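Collecting demos in the simulator again this week. The task is the plainest one we have: pick up the cube.

The goal for this batch is 900 episodes.
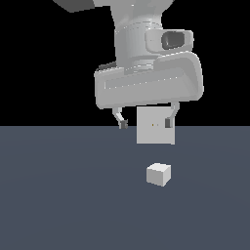
Gripper open over the cube in both of these.

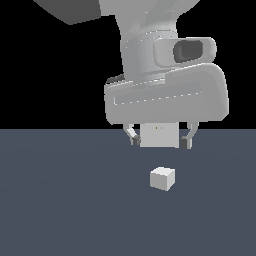
Rätsep
@ratsep_sim

Every episode puts the cube in a new spot and at a new angle. The arm's start pose gets a small random shift too. Without that, the last policy learned one path and ran it wherever the cube was.

I drive the arm by hand for the first 60. After that a script does the bulk of them, and I go back over anything it flags.

Episodes over 20 seconds get thrown out. Mostly that's me lining up the fingers and overthinking it.

We log joint angles, gripper width and images. The cube's position is saved as well, but the policy never sees it. It's only for scoring.

Someone asked why the floor is so plain. Kostine (our sim setup) can do textures — they're switched off until the plain version trains well. Lighting changes come after that.

Failed grasps go in a separate folder. We didn't keep them in December and I wish we had.

Next up is a run with 2 cubes. Same arm, same floor. I'll post the success rate when training is done.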